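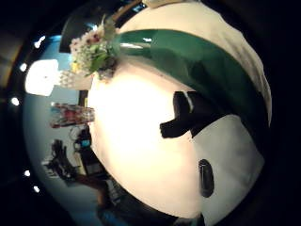

SLAM visual con ojo de pez: pierde el tracking al inclinar la pinza

bonu_54
Uso Irken con el modelo equidistante. Con la pinza vertical va bien; en cuanto el techo ocupa media imagen, las lámparas saturan y quedan 18 inliers de 300. ¿Máscara o exposición fija?

skinner.a
Exposición fija y más corta. La máscara te quita los puntos lejanos, que son los que sujetan la rotación.

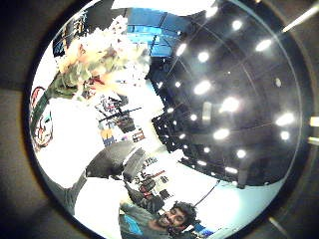

Getachew Tefera
No estoy de acuerdo. Una lámpara quemada da esquinas en el borde del halo, y ese borde se mueve con la ganancia. Máscara por saturación, dilatada, y peso bajo al anillo exterior.

skinner.a
Con ganancia fija el halo se mueve mucho menos.

bonu_54
Probado: exposición fija y máscara solo en píxeles saturados. 54 inliers en el mismo tramo. Sigue saltando el yaw.

Getachew Tefera
Revisa el desfase cámara-IMU antes de tocar nada más. Sube el log.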